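Robotics | Research Briefs

Search this site Enter keywords Go

Robot gets better at picking up clothes by watching its own misses

A small team at Brernell says its robot arm now handles clothes on hangers a lot more reliably, and the fix was mostly in the training data. Out Wednesday, the short paper covers 973 tries in furnished bedrooms. 749 ended with the garment where it was supposed to go.

Lead author Elaheh Parsa says older versions went for the hanger hook and lost it. Thin metal, hard for the depth sensor to pick up. The new method, called Stuleck, goes for a fold of cloth near the shoulder instead and lets the rest hang.
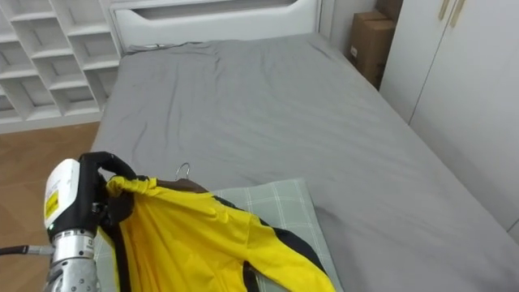 Shiny fabrics were the worst going in. Rain jackets, linings, anything that slides. Stuleck keeps the failed grasps in the training set and labels the moment the cloth starts to slip, so the arm learns to close tighter or let go and try again. Only 206 of those slip clips were labeled by hand, the rest were done automaticaly.

"We used to throw the bad runs out," Parsa said. "Dumb, looking back."

Still slow. Almost 10 seconds to settle on a grip, and dark clothes on dark bedding trip it up. Knits not tested yet.

Code is due in July. A second group, at Godoy, will try the same method on there own arm, with towels and bed linens first. The Rundow lab is lending the bedrooms for the next round.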